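Getting a Kitchen Sink Properly Clean (and Keeping It That Way)

I have a soft spot for the kitchen sink. It works harder than anything else in the house, and ten minutes of attention makes the whole room feel brighter!
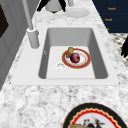

The evening routine

Clear out the plates first, scraps into the caddy, and run the hot tap for a few seconds. Then a squirt of washing-up liquid on a soft sponge and a good wipe all the way round, walls first and floor last. Don't skip the underside of the rim if your sink is fitted below the worktop – run a finger along there and you may get a nasty surprise. I go round mine with an old toothbrush on Sundays.

Rinse, then dry it with a tea towel. I know, drying a sink sounds like madness, but if you live in a hard water area like we do here in Grestham it makes more difference than any spray. The chalky marks only form when water is left to sit.

Tea stains

Bicarbonate of soda, every time. Sprinkle it on while the sink is damp, leave it for 12 minutes or so (long enough for a cuppa) and rub in small circles. Two goes will shift most things. For stubborn rings, make a thick paste with a little water and lay a damp cloth on top while it works.

Please don't reach for wire wool on a white sink. The scratches hold dirt and you'll be scrubbing twice as often.

Smelly plughole

Take out the strainer if yours lifts out and give it a proper scrub on both sides. Then:

Half a cup of bicarb down the hole
A cup of white vinegar after it (enjoy the fizz!)
Wait until it goes quiet
Flush with plenty of hot water from the tap

If the smell comes back within a day or two, the trap underneath wants emptying. Bucket first, then unscrew. I learned the order of those the hard way in April.

Looking after a granite worktop

Keep the vinegar and lemon well away from the stone, as acid can dull it. Warm water, a drop of mild washing-up liquid and a microfibre cloth are all it needs from day to day. Mop up wine, oil and beetroot juice as soon as you spot them.

To see whether the sealant is still doing its job, drip a spoonful of water near the sink and leave it for a quarter of an hour. If it's still beaded up, lovely. If there's a dark patch, it's time to reseal, and it's such an easy afternoon job – wipe on, wait as long as the bottle says, buff off.

Saving the sponge

Squeeze it out hard and stand it on its edge so that air gets to both sides. I swap mine every fortnight and the old one goes under the sink for bike chains and muddy wellies.

Next up: oven doors, and that gap between the two panes of glass!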